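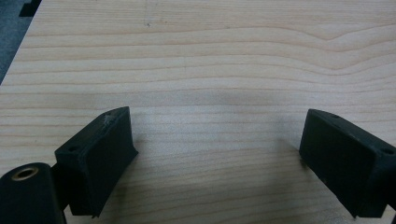

Before you put any oil, wax or varnish on a softwood board, take some minutes and only look at it. My father-in-law taught me this in his garage, and I was impatient and thought it was a way to make me wait. Now I do the same with every board that comes to my kitchen or my workshop. Look first at the lines of the grain. On a pale board like this one they run long from one side to the other, wide apart in the upper part and much closer together in the lower part, and near the upper right some of them bend up in a shallow wave. I always follow the lines with my cloth and my sandpaper, also where they bend. If you go straight over a bend you get small scratches, and the oil will show them to every guest.

Small dark marks

Look also for specks. There is a tiny dark one near the top of my board, it could be pencil or it could be dirt. Try in this order, and stop when it is gone:

1. A soft white eraser, the clean type from the stationery shop. Rub gently with the grain.
2. A cloth which is damp, not wet. Wipe the whole surface and let it dry flat.
3. A small piece of 200 paper around a cork block, a few light strokes.

Do not dig with the corner of a knife. I did this on a shelf in August and the hole is still there, full of old flour.

Sanding

People ask me how much they must sand. For a board which is already smooth, very little. Two passes are enough, both with the grain, and between them wipe the dust away with a dry cotton cloth. Old pillowcases are very good for this. When you use too fine paper the wood becomes closed and the oil stays on top like on a plate.

Put something under the board so it does not slide. I use a grey felt blanket – Annapurna Chettiar from my sewing evening gave it to me, and it has never gone back to the sofa. Shake it outside before you start. One grain of sand under the board makes a long scratch on the back side.

Oiling

I use Kartha board oil, because the shop near us has it, but any oil which is made for kitchen wood will do. Cooking oil is not a good idea, it becomes sticky and smells after some weeks. Warm the bottle in your hand, pour a little in the middle and spread it out to the edges. Do both sides on the same day, otherwise the board can bend. Leave it for 32 minutes (this is the length of my radio programme, half an hour is also fine) and wipe off everything that is still shiny.

The cut ends drink much more than the face. Give them oil again until they have had enough.

Please be careful with the oily cloths. They can become hot by themselves and begin to burn. I spread them flat on the stones outside until they are stiff, and then they go in the rubbish.

Keeping it nice

Wash the board quickly on both sides, dry it with a towel and stand it on its edge. Not next to the oven and not in the sun. If the surface feels rough after the first washing, this is normal for softwood – rub it once with the fine paper and put a little oil again.

For bread and herbs, softwood is pleasant and kind to the knife. For meat I take a harder board, and I keep it on another hook.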